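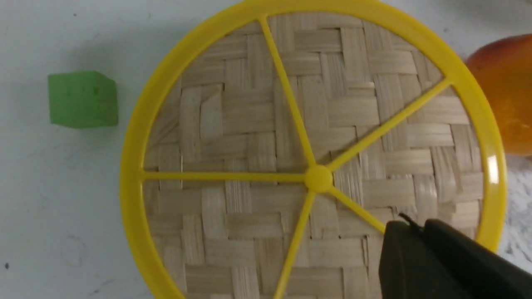

Table marks as landmarks for the wrist camera, second pass

Notebook > Muriithi bench > Calibration

April, Ffion Powell

Carrying on from the first pass. The question is still whether the wrist camera's pose can be checked against the table itself, using whatever marks the surface already has, so that we can stop taping a printed board down before every session. Controller pose is taken as the reference for now. I know it has its own error, see below.

Method as it stands. 468 frames from 39 arm poses, the same number at each pose, lights fixed, exposure locked. Features are capped at 2,000 per frame. Matches are fitted to a single plane, then the plane fit is turned into a camera pose and compared with what the arm reports. Anything falling on the gripper is masked out with a fixed polygon. The fingers sit in the lower right of the image and the mask takes a good bite out of the table, but without it the fit locks on to the fingers and reports that the camera has not moved at all, with excellent residuals.

First problem was the basket lid. The herringbone weave gives a huge number of strong corners and nearly all of them look like their neighbours. Matching slides along by one step of the pattern and the fit is happy with it. The yellow spokes ought to break the repetition, but they are glossy and the features on them are mostly highlights, which move with the camera. The lid also sits slightly raised, so even the correct matches are off the plane we are fitting. Green cube next to it, foam or rubber by the look of it: a few pits on the front face, again not on the plane.

I tried down-weighting by local repetition. It helped in the close views and did nothing useful anywhere else. Dropped it and sorted the poses instead. 23 of the 39 have mostly bare table in view, and everything after this point uses those only.

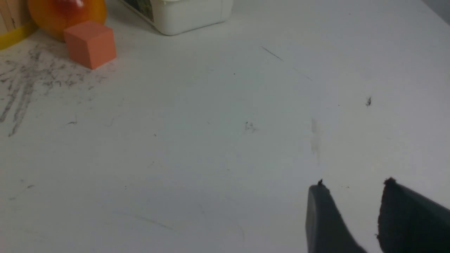
On bare table the picture is better than I expected. The grey streaks on the left give plenty of features, though they are soft and mostly run the same way, so position along the streak is poorly held. The thin dark scratch does more for the fit than its size suggests. It is sharp and the detector finds it in nearly every frame. The single specks are good when they are found, but there is a risk in relying on them as a speck may be loose dirt. Nobody is to wipe this table until the set is finished. I have put a note on the door.

The orange cube and the round thing behind it are masked by colour. The white container is harder. Its body is close to the table in tone, so the colour mask leaves it in, and the printed label is full of strong detail on an upright face. With the label included, the estimated tilt is pulled the same way every time. With the label masked by hand, the pull goes.

Moving a few steps along the same sweep:

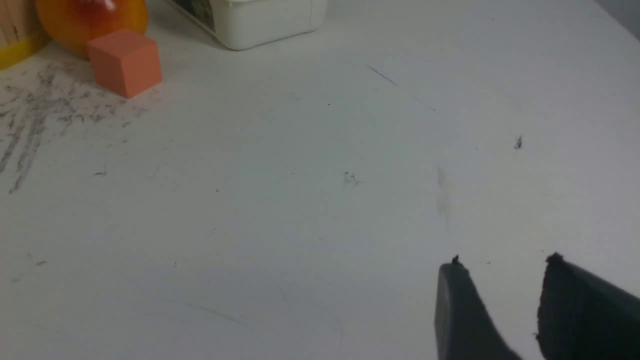 The fit holds between neighbouring poses as long as the scratch and at least part of the streaked area are both in view. Lose the scratch and rotation about the optical axis gets noisy. Lose the streaks and the whole thing rests on specks. I would not trust it in the lower half of the image, where there is little for the detector to hold on to.

Comparison with the Laltari board is unfinished. On the poses checked so far the two methods agree with each other more closely than either agrees with the controller, which points at the wrist mount or the joint zero. Could be both. Do not quote this until the remaining poses are in.

To do
– re-run with the plane fit seeded from the previous frame
– replace hand masking of the label with a height test from two views
– check wrist mount screws, then repeat the first sweep unchanged
– ask Clundville how they handled glossy objects near the plane
– try the lid again, hub only, weave masked

16:40. Re-run started with seeding on. Raw frames are in the Trorero folder under pass two. The masks are there as well, but the polygon for the gripper is the old one and needs shifting a little to the right before anyone reuses it.

Recent entries
Table marks as landmarks, first pass
Exposure lock and the flicker problem
Laltari board: flatness check
Gripper mask polygon, how it was drawn
Joint zero after the cable change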